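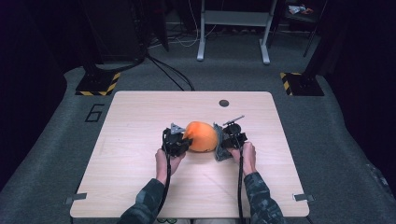 4. Table top: first use and daily care

The Keleo table top has a light wood surface with rounded corners. Complete section 3 (fitting the legs) before you start.

4.1 Before first use

1. Stand the table on a level floor. On carpet, press down on each corner in turn and adjust the feet until the top no longer rocks.
2. Peel off any remaining film, starting at a corner.
3. Wipe the surface with a damp cloth, along the grain, and dry it with a second cloth.
4. Leave the top uncovered overnight.

Note: Faint streaks in the grain are normal and are not covered by the warranty.

4.2 Fruit and other food

Whole fruit can be set directly on the wood. Use a board or plate for anything cut or peeled.

1. Wipe up citrus juice right away. Oil from orange peel can leave a dull spot if it sits.
2. Wash the spot with warm water and a drop of dish soap.
3. Rinse with a clean damp cloth and dry.
4. If the spot is still dull the next day, apply a thin coat of Husten oil, wait 15 minutes, and buff.

CAUTION: Do not use bleach, scouring powder, or steel wool. Lay used oil cloths flat outdoors to dry before throwing them away. Bunched cloths can catch fire.

4.3 Cables

Keep cables clear of walkways and chair legs. Do not pull a cable tight over the edge of the top.

4.4 Load

Do not sit or stand on the table. Lift it from both ends when moving it. Do not drag it across carpet, as this loosens the leg bolts.

For replacement feet, quote part number 1443.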